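February 18, 2026. Workshop, Prindport. FW away at the Waweru post until tomorrow, so writing this up for her and for whoever opens the bench next.

Snare wire first. Three bundles in from the eastern block, two of them old stuff, rusted through at the twist. Third is new. Single strand, bright, cut clean at both ends, so somebody has decent cutters and a full roll. Total lifted by the foot patrol over the week: 19. Tagged by grid square and put in the steel cupboard, bottom shelf. Please stop putting them loose in the drawer, I've opened my thumb on one twice now.

Twist pattern on the new ones is left-handed and very tight. Compared with the board on the back wall, nothing matches. Felista reckons she has seen it on the river side but that was before we kept samples. Will ask her to look when she's back.

Radio tracking collars. Bench had four to test and a fifth that came in from the vet yesterday in a feed sack. State of play:

- Collar A: fine. Pulse steady, battery good, strap worn but will last.
- Collar B: transmits, then drifts off frequency once it warms up. Left it on the windowsill in the sun for the morning and lost it completly by eleven. Came back in the shade. Suspect the potting has cracked and the crystal is moving.
- Collar C: dead. Opened it. Water in the housing, green all over the board. Saved the magnet and the bolts.
- Collar D: fine after new cell. Needs new strap.
- Vet's collar: strap has been cut. Not chewed, not torn. Straight edge across two thirds and then pulled apart. Bagged it, signed the bag, haven't touched the buckle. The warden wants it for the case file so it must NOT be cleaned or repaired. Red tape on it.

Relter receiver still deaf on the low band. Swapped the aerial lead with the one from the truck, no change. Swapped the batteries, no change. Took the back off and found the aerial socket rocking on its solder. Reflowed it. Better, maybe the same as the truck set now. Walk test along the fence with collar A: clear signal to the water tank, weak at the gate, gone past the gate. Truck set holds to just past the gate. So still down a bit. Good enough to go out as a spare, not as the main.
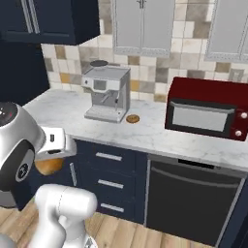
*4 min read*

Skeda alarm posts. This is the main job and it's not finished.

Five posts on the bench, all with the ground sensor on the long cable. Idea as before: footfall trips the post, post calls the base, base wakes the duty ranger. Problem as before: hyena, warthog, wind, and the duty ranger has stopped getting up for it. Last month's log is mostly warthog, going by the tracks.

Tried setting a delay so it needs several steps in a row, evenly spaced, before it calls. Walked past it myself, normal pace: called each time. Crept past it, stopping and starting: missed me. That's bad, since stopping and starting is just what a man with a rifle does. Shortened the delay. Now it catches the creeping but also catches the dog.

Dog is not a warthog obviously. Need somthing heavier. Asked at the gate if we could borrow the donkey.

Second thing, depth. Buried one sensor at 40 cm in the soft bed behind the store and one just under the surface. Deep one ignores wind in the grass entirely. Picks up a person up to a few paces off and no further. Shallow one hears everything including the generator. My vote is deep and more of them, Felista's will be shallow and cleverer software. We have had this argument.

Post 3 has ants. Took the lid off, put it straight back on. Outside now, under the tap stand, don't bring it in.

Cables: rodent damage on two of them, always within a hand's width of the post. Slid a length of old hosepipe over the join and taped it. Cheap, ugly, try it. If it works do the lot before March, when the ground goes soft and we can dig without the pickaxe.

Legal people rang about the rifle parts from the last arrest. Told them those went to the police store with the paperwork and we only have the photographs. They want the photographs again. Third time. Put a copy on a stick, in an envelope, on the hook by the door. Whoever drives into town next, take it.

Also short of: heat shrink (the wide one), silica bags, red tape, 4 mm bolts for the collar straps, hacksaw blades. There's one blade left and it's mine.

To do tomorrow
- FW to look at the left-hand twist
- donkey, if allowed, two passes each over deep and shallow
- pot collar B again or scrap it, no more windowsill
- strap for collar D, then both good ones back to the vet
- ask Waweru if their Skeda base still drops out at night. Ours did it once on the old firmware, cleared by turning it off and on
- evict ants

Base log battery changed 17:20. Shutters down, charger left on for the torches.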